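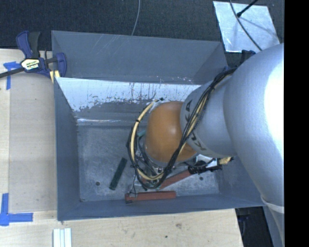 Ledum Open Day — Questions from Visitors

We collected the questions that people send us most often before the open day at our Stendatbridge workshop. Last updated Mon 11 March.

When is the next open day?
The next one is in June. The exact day will be on our home page as soon as the building confirms it. Doors open in the morning and the last group goes in during the afternoon.

Do I need to book?
Yes, please. Each group has at most 19 visitors, and the form on the website closes when the places are gone. Last year we received 353 requests, so we had to say no to many people, and we were sorry for it. If you cannot come, please cancel, so another family can take your place.

How much does it cost?
Entry is free. Parking behind the building is also free, but there are only 8 spaces. The bus stop is a short walk from the main door.

What will I see?
The main part is the picking demonstration, which we call Cilora. A robot arm reaches into a grey bin with sloped sides and works with coloured blocks that lie on the floor of the bin. You also hear a short talk from one of our engineers, and there is time for questions after it.

Why only blocks? Is this not too easy for a robot?
Many visitors ask this. The colour is simple, but the position is not. A block can lie straight, or at an angle, or partly on top of its neighbour, and then the arm must come to it in a different way.
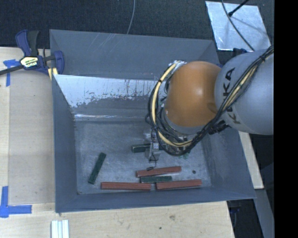
The sloped walls help as well, as a block that lands on the side tends to slide back to the middle, where the gripper can reach it more easily.

Will the robot always succeed?
No. It will miss sometimes, and we do not hide this. When it misses, the engineer will explain what the program tries next.

Who made the arm?
It is a KUKA arm. The program for the demonstration was written by our own team together with Ciobanu, our partner for the open day.

Can I touch the robot or move the blocks?
Please stay behind the line on the floor while the arm is switched on. Children can choose a new arrangement for the blocks, and a member of our staff will place them in the bin between two runs.

Can I bring small children?
Yes. Under 12 they must come with an adult. It can be a little noisy near the machine — we have ear protection in small sizes at the desk.

Can I take pictures or film?
Yes, for your own use. Please do not use flash during a run.

Is there a seat for people who cannot stand long?
Yes. A visit takes 87 minutes with the talk, and there are chairs in the first row. Write it in the booking form and we will keep one for you. The entrance has a ramp.

My question is not in this list.
Please write to us with the contact form. We answer in English or French, normally within two working days.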